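Tandance hand-held gripper, soft-pad version
Page updated 2 Nov 2023

We love this little gripper! It fits in one hand, and the molded fingers open wide enough for most things you'd find on a desk or a bathroom shelf. Charoen Jaidee put it through a brush-and-cup trial next to our older Kikik pads, and the new fingers are a joy to use.

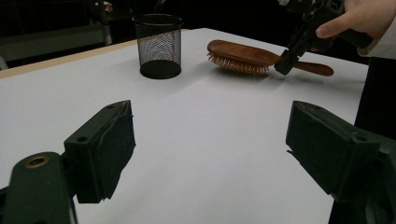
Hairbrush held by the handle, mesh pencil cup to the left.

The body takes both pad sets, and swapping them is a two-screw job. Order code 600 is the plain pad, 2000 is the fabric-covered foam. Both come with a spare pair.

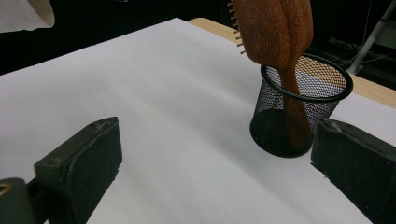
Athina Mitsotakis-Vlachou at Pennington asked about odd shapes, and we're glad she did — flat blocks tell you very little about a pad. Her team has been using the foam set since February and wants a wider one next.

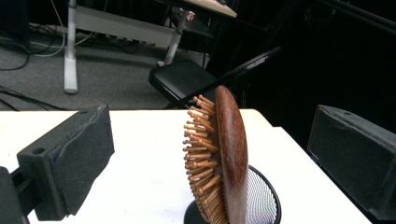
Pad wear is the thing to watch. We change ours after 33 hours of use, sooner if the grip starts to feel vague. The fabric can fray along its top edge, as on the left finger facing the brush, and small creases show up in it too. Cerow stocks replacements in packs of 2.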